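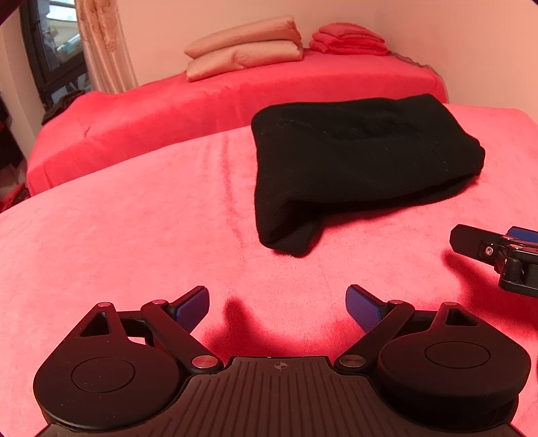
A pair of Jurus hand grippers at work over a folded knit beanie on a fleece blanket.

Home | Features | Reviews | Buying Guides | Subscribe

ROBOTICS & AUTOMATION

Robot training, by hand: a month with the Jurus kit

The Jurus kit from Peteck is sold to people who want to teach a robot arm to do housework and don't want to buy the arm first. You hold one gripper in each hand, do the chore yourself, and the kit records how the jaws moved and what the camera on each tool saw. The files go to a program called Niazi, where they are cleaned up and turned into training material.

The full kit costs $2,935 and includes both grippers, two cameras, the cables, a logging module and a year of Niazi. We used it through most of July, mainly on soft things: hats, pillow covers, thin blankets and small clothes. Cloth is a hard test for any gripper, and it is the job Peteck talks about most in its sales material.

In the hand

Each gripper weighs 865 grams with its camera on. That is fine for a short run and tiring by late morning. The body is black with fine grooves along the top, and the linkages sit on large round housings at either side. Pull the trigger and the two blue pads close toward each other. The movement is smooth across its whole range, and neither of ours picked up any play in the joints.

The pads do most of the work and they are good. They have a light texture that holds knit fabric without leaving a mark. Fleece is harder. Close the jaws too low over a thick blanket and you come up with a fold of blanket along with the hat you were after. After the first few sessions we learned to come in at a shallow angle and pinch the top layer only.

Two hands are better than one for anything that needs folding. The second gripper holds an edge down while the first pulls the rest across. It takes practice to keep the tools from knocking together, and small items bring them very close.

Setup and cables

Peteck says a new user can be recording in an hour. It took us most of an afternoon. The cameras clip on without tools and hold their position well, but the wiring needs thought. The logging module is small and black, printed with the letters DAQ, and on a bed or a sofa it has no natural place to sit. Leave it on the side of your stronger hand and the cable tends to end up beside the fingers. A belt clip would fix this. Peteck sells one separately – it should be in the box.

Light matters more than we expected. The cameras are wide, so a bright window will wash out one corner of the view while the rest stays usable. Dark items are the trickiest. A black cloth between black jaws gives the software little to work with, and the blue of the pads helps a good deal when you check a recording later. Put dark fabric on a lighter cover where you can.

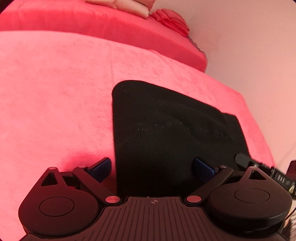
What Niazi does with it

Niazi runs on an ordinary laptop. It lines up the video from both grippers with the jaw readings and flags any stretch where tracking was lost. We fed it 100 recordings of short folding jobs and it rejected 5, all of them made too fast. The flags are clear and the replay tool is quick. Labeling is slower than it should be, with each clip opened and named one at a time.

Export works with the common formats. If you plan to use a different arm from the ones on Peteck's list, expect to do some conversion yourself.

Support and repairs

Replacement pads are easy to order and push on by hand. Anything inside the housings has to go back to the Peteck workshop in Grusholm. We sent one gripper in with a sticking trigger and had to work with a single tool while it was away. Peteck answered emails promptly but doesn't offer loan units at this price.

Who should buy it

A small lab or a college course that wants its own recordings of everyday tasks will get good use from the Jurus. The grippers are well made and the pads handle cloth better than we thought they would. Buyers who only need one-handed picking and placing can order a single gripper with the same software, and most of them should start there. The two-handed kit is worth the extra money for folding work, provided you budget for the belt clip and a spare set of pads.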